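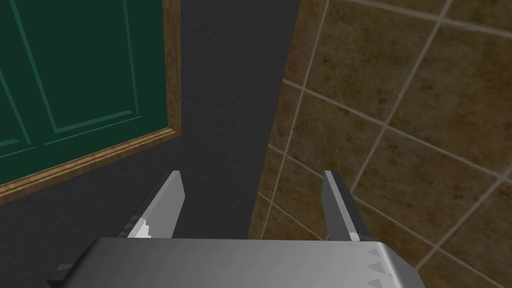

A simulated room at the Gruteo open day, with the gripper open in front of a green panelled door or cabinet and a wall of brown tiles.

The Gruteo open day is a yearly public event in Ciltitz, at which the robotics workshop Gruteo opens its doors and lets anyone who cares to come in see how its robot arms are taught to handle household things. It is held in March, begins at ten in the morning and goes on until the last visitors have been gently steered towards the cloakroom. Although it started as a small gathering for the families of staff, it now draws roughly 900 people, many of them from well outside the town, and it has become a much-loved fixture among local schools.

History

The first open day was arranged by Marisol Villca, then newly arrived at the workshop, who felt that the neighbours had been very patient about the deliveries and deserved to know what was going on inside. There were 75 guests, a good deal of soup, and a single arm stacking cups on a trestle table. The cups were a great success, and the same set was brought out every year until the event outgrew its first home and moved to the old Joo dye works by the river – a handsome brick building, rather draughty, with room for several displays at once.

The simulation room

The best-known part of the day is the simulation room, added by Sabina Skála when she took over the programme. Her idea was that visitors ought to see the long rehearsal that comes before a real arm is switched on, and so the room shows computer-drawn interiors on large screens, seen from just behind the gripper. The software, called Mamport, holds 3,000 made-up rooms, and guides bring up one after another while they chat about walls, corners and the awkward business of reaching into narrow places.
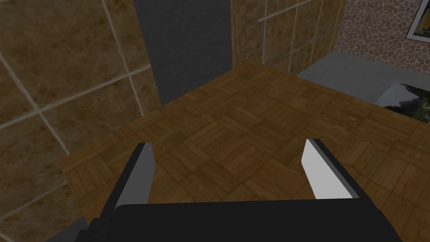 Surfaces are given a great deal of attention in Mamport, as Skála believes that a robot brought up among plain white walls will be flustered by the first busy kitchen it meets. Rooms are therefore dressed in all manner of finishes, often several together, and the guides are fond of asking children to find as many as they can. The tabletop of parquet blocks, laid in a basket-weave pattern, tends to be spotted straight away, while the stone-patterned wall over in the far corner may take a little longer. Older visitors have been known to join in with just as much spirit.

Other displays

Downstairs, 17 smaller stalls are run by the staff and by pupils from the technical school, with wiring, sensors and a very popular table for building paper grippers. Short talks are given through the afternoon, and the cup-stacking arm from the first open day still makes an appearance after lunch. Entry is free, though places in the simulation room are limited and should be booked at the front desk on arrival.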